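Robots y tareas domésticas

Un robot doméstico, tal como lo entiendo en este artículo, es una máquina capaz de hacer por su cuenta alguna faena de la casa: aspirar, fregar, recoger, doblar ropa, guardar los platos. La definición la discuto cada dos por tres con los demás editores de esta enciclopedia, que son más estrictos que yo y dejarían fuera la lavadora. Yo la dejo dentro a medias. Una lavadora lava, sí, pero no va a buscar los calcetines debajo de la cama, y es ahí donde empieza lo interesante (y lo difícil).

Antecedentes

Las primeras máquinas que ayudaron en casa hacían una sola cosa y esperaban a que alguien les llevara el trabajo a la boca. El lavavajillas sigue igual: tú cargas, él lava, tú descargas. Luego llegaron las aspiradoras autónomas, que ya se mueven solas, aunque su mundo tiene el tamaño del suelo y poco más. La mía se atasca con el fleco de la alfombra del pasillo y me llama con un pitido bastante lastimero. Aun así la quiero mucho – me ahorra media hora de escoba y no protesta por las migas.

El salto siguiente es el brazo. Con ruedas se puede limpiar; para ordenar hace falta coger cosas, y coger cosas es otro oficio.

El problema de agarrar

En las fábricas los brazos llevan décadas agarrando piezas, y lo hacen de maravilla. Pero en una fábrica la pieza suele llegar siempre al mismo sitio, girada del mismo modo y con la misma luz. En una casa no hay dos tardes iguales. Un lápiz puede estar en el borde de un mueble, dentro de una taza, debajo de un periódico o en la mano de un niño que no piensa soltarlo.

Los objetos finos son una tortura particular. Un lápiz tumbado sobre una superficie lisa apenas levanta unos milímetros, así que los dedos de la pinza tienen que bajar casi hasta rozar el mueble sin chocar con él. Si bajan de menos, pellizcan aire. Si entran torcidos, el lápiz rueda, y un lápiz que rueda cerca de una esquina ya sabemos todos dónde acaba. Nosotros lo resolvemos sin pensar, arrastrándolo con la yema hasta que asoma por el canto, y a mí me parece precioso que un gesto tan tonto dé para tantas horas de laboratorio.

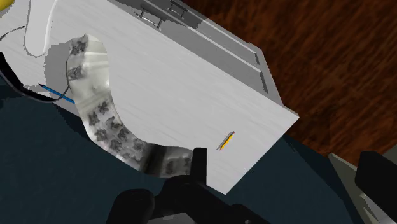 Luego está la cuestión de saber dónde está uno. La cámara montada cerca de la pinza ve muy bien lo que tiene delante, pero el propio brazo le tapa parte de la vista justo cuando más falta le haría. Una cámara fija ve el conjunto y pierde el detalle. Casi todos los sistemas que he podido conocer combinan las dos cosas, y casi todos siguen fallando por un dedo (un dedo de los nuestros, quiero decir).

Ensayar en una casa que no existe

Buena parte del aprendizaje se hace hoy en simulación. Se construye una habitación en el ordenador, con sus muebles y sus trastos, y se deja que el robot virtual se equivoque todo lo que quiera. Las ventajas saltan a la vista: no se rompe nada, se puede repetir la misma escena 100 veces cambiando la luz o moviendo el lápiz un poquito, y nadie tiene que recoger después.

El inconveniente tiene nombre propio en la literatura, «brecha de la realidad». El rozamiento simulado es una aproximación, los cables de verdad se doblan como les da la gana y la madera de verdad tiene barniz gastado donde uno apoya siempre el codo. Una habilidad que en pantalla salía redonda puede quedarse en bastante menos al pasarla a un brazo físico.

Le pregunté por esto a Lizelle Kekana, que trabajó una temporada en el proyecto Plostiria, dedicado a la recogida de objetos pequeños en escritorios y cómodas. Me contó que en la pantalla completaban 9 de cada diez recogidas y que el primer mes con el brazo real fue «una cura de humildad con horario de oficina». Lo que más les ayudó fue ensuciar la simulación a propósito: sombras raras, texturas feas, muebles un poco torcidos. Me encanta esa idea, la de entrenar a un robot en una casa peor que la mía (que ya es decir).

Tareas según su dificultad

Aspirar y fregar suelos despejados está resuelto, con los atascos de rigor. Llevar una bandeja de un punto a otro, en un hospital o en un almacén, también funciona bastante bien siempre que haya pasillo ancho.

Recoger objetos sueltos y meterlos en una caja sale a ratos. Depende muchísimo del objeto: un cubo de juguete es casi un regalo, un bolígrafo ya pide puntería y una bolsa de plástico medio vacía es una pesadilla. Abrir cajones entra en este mismo grupo. Hay que encontrar el tirador, engancharlo y tirar en la dirección justa, y los cajones viejos tienen su carácter.

Doblar ropa se consigue despacio. En el taller de Holwood vi un brazo doble que tardó 8 minutos en doblar una camiseta, y la dobló mejor que yo. Cocinar de principio a fin, en una cocina cualquiera y con lo que haya en la nevera, sigue muy lejos.

En el taller y en la tienda

Fuera de casa el panorama es más alegre. La empresa Gandden usa brazos para devolver herramientas a sus paneles al final del turno, con 27 herramientas distintas y un hueco marcado para cada una. Sepehr Tehrani, el encargado, me explicó que el secreto está en el panel: pintaron las siluetas, separaron los ganchos y quitaron todo lo que brillaba demasiado. O sea, que ordenaron el taller para que el robot pudiera ordenarlo. Al principio me pareció trampa y ahora me parece lo más sensato que he oído sobre el asunto.

¿Pueden ya, entonces?

Mi respuesta corta es que algunas tareas sí, de una en una y con alguien cerca. Para una persona con movilidad reducida, que una máquina le alcance un lápiz caído o le abra un cajón ya sería muchísimo, aunque tarde, y creo que por ahí llegarán los primeros usos que valgan la pena.

Véase también: pinza robótica, aprendizaje por imitación, simulación física, aspiradora autónoma, proyecto Lehtinen.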